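Robot open day draws a full house at Brevix

Posted 3 April 2019

I'd signed up for the Brevix open day back in March and then forgotten all about it, so it was a nice surprise when the reminder popped up. Off I went, with a flask of tea and no real idea what I was in for. By the time I'd found the right door (round the back, past the bike racks, follow the paper arrows) there was already a queue down the corridor. They'd given out 50 places and had 68 people turn up, and to their credit they let everybody in.

The main draw was the table-top demonstration run by Hatice Demirtaş and Orhun Çetinkaya. They've been working on a project called Kabbaj, and the idea is easy enough to explain even for somebody like me: pairs of robot arms learning to deal with the kind of small stuff that ends up on any kitchen table or playroom floor. Cups, trays, toys. Hatice told us the project has saved 400 practice runs so far, and they'd like a lot more before the summer.

We were let in a few at a time, because the room is small and the arms sit inside a sort of black tent. I was in the second group and got a spot right by the opening, lucky me!
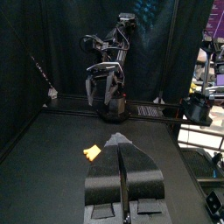 Yavuz Eren thought the whole thing was far too slow, and told me so on the way to the coffee urn. His view was that he could have cleared a whole kitchen in the time we'd spent watching, and he wanted to know when anyone would be able to buy one. I did pass that on. Orhun laughed and said speed comes last on their list, and that he wouldn't put a date on anything you could buy.

I didn't mind the pace myself. I'd rather watch something careful than something quick, and it gave us time to ask questions. There were plenty of those! One little lad wanted to know if the robots had names (they don't, though he was told he could send some in). A woman behind me asked what happens if an arm drops something, and Orhun said dropped things are useful too, as long as the run is saved and marked properly.

What I hadn't thought about before is how much a change of angle matters. Hatice explained that they use views from the arms themselves as well as from fixed cameras, so that something hidden from one side can still be picked up from another. From above, you get the lot at once – both arms, the cup, the tray and the small bits and pieces between them.
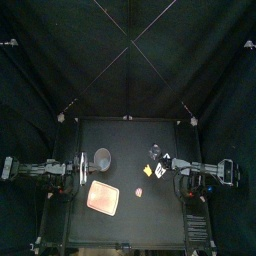

She also said that people always expect the heavy things to be hard and the light things to be easy, and in her experience it's often the other way about. A cup has a nice plain shape. Something small and lumpy can sit at all sorts of angles, and each one needs a slightly different approach. They change the layout between runs for that very reason, so the arms don't simply learn one set of moves by heart.

I asked whether the dark cloth was there for show. It isn't, apparently. It keeps the background plain and cuts down on stray light from the windows, and Orhun said they tried going without it for a fortnight and went straight back.
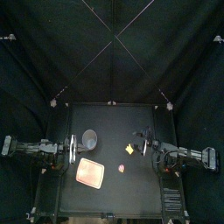 After our turn we were sent next door for a talk by Hakim Gunawan, who looks after the software side. It's called Troner, and I'll be fair and say that some of it went over my head, but he was a lovely speaker and kept things moving. He had us all try picking up a coin while wearing oven gloves, which got his point across better than any slide could have. I managed it in the end. The man beside me gave up and pushed his off the edge of the desk into his hand, and Hakim said that counted.

There was a fair bit of talk over the biscuits about jobs, as you'd expect. Hatice didn't duck it. She said the work is a long way from any shop or warehouse, and that she'd sooner people came and asked than sat at home worrying. The session was meant to last 60 minutes and ran well over, and I didn't see many people leave early.

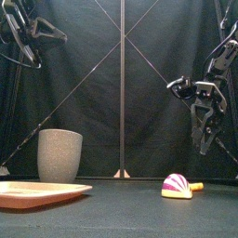

If you'd like to go next time

Brevix plans to hold another open day before the end of the year, with more places and a second talk. Entry is free but you do need to book, and children are welcome with an adult. Hatice Gündoğdu is keeping the list at the front desk, and she'll add you by phone or in person. Wear something warm – the corridor is freezing.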